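Kindon Under-Cabinet Paper Towel Holder: Review After a Summer of Use

Rating: 4 out of 5
Reviewed by Gayan Cassim

We replaced the freestanding towel holder in our shared kitchen in May. The old one was a weighted post on a round base, and it took up a spot next to the sink where people wanted to set down plates. The Kindon mounts under a cabinet and leaves the counter clear. It is now September and I have changed enough rolls on it to have an opinion.

What you get

The box has the arm, a mounting plate, four screws, four adhesive pads and a folded sheet of instructions. The arm is brushed steel with a rubber cap on the free end. The plate is painted metal, a slightly different gray from the arm, and you will only notice that if you bend down and look. There is no drill bit and no template. I held the plate up and marked the holes with a pencil, and that worked fine.

Mounting it

You can use the screws or the pads. The instructions say the pads hold on any smooth surface if you wipe it first and wait 12 hours before hanging a roll. I tried the pads because I did not want to put holes in a cabinet we do not own. They held for almost 10 weeks. Then one corner let go on a hot afternoon and the arm started to sag toward the stove. I took it down, asked the building office, and put it back up with the screws. It has not moved since.

If your cabinet bottom is thin, check the screw length first. Ours is thick enough, but Lorne Pelletier put the same model up in the second floor kitchen and had to buy shorter screws because the tips came through the shelf. He also found that one screw in his box had a stripped head. Mine were all good.

Tearing with one hand

The main claim on the box is that you can tear a sheet with one hand. This is mostly true. There is a small spring inside the arm that presses on the tube and slows the roll. With a full roll, a quick pull sideways gives you one sheet. Once the roll is down to the last third it spins more easily, and you sometimes get two or three. The Tully holder I have at home has a stronger spring and does better at the end of a roll, but it also shreds cheap towels. I would say the Kindon is the better choice if you buy thin paper.

Half sheets are harder. The perforations are closer together and the roll turns before the sheet comes off. I ended up using two hands for those.

Roll sizes

Regular rolls fit with room to spare. Double rolls fit too. The biggest size, the kind sold in warehouse packs, rubbed against the cabinet until a day's worth of sheets was gone. Flasmont makes a version with a longer drop that would solve this, though it hangs low enough to get in the way of a tall kettle.
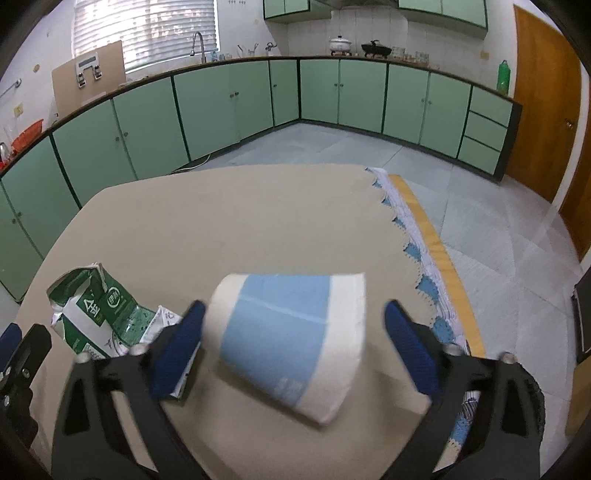
Second Floor Kitchen Group – Costton Building

Changing the roll is quick. You pull off the rubber cap, slide the old tube out, slide the new roll on and push the cap back. The cap is the weak point of the design. It is small and black and it rolls. Ours has been under the refrigerator twice. I wish it were attached to the arm with a cord or a hinge.

Cleaning

The steel shows fingerprints and water spots. A damp cloth takes them off, and a dry one right after keeps the streaks away. Do not use a scouring pad. I did, near the cap, and there is a dull patch there now. Grease collects on top of the mounting plate if it is close to a stove, so wipe that too.

Price

We paid a little more than we would have for another countertop post. For the extra money we got the counter space back, and the roll stays dry when someone splashes at the sink. The warranty is one year. I have not had to use it.

Would I buy it again? Yes, with the screws from the start. The pads are fine for a light roll in a cool room, but I would not trust them near heat. Lorne gives his the same score and wants it noted that the replacement screws came out of the kitchen fund.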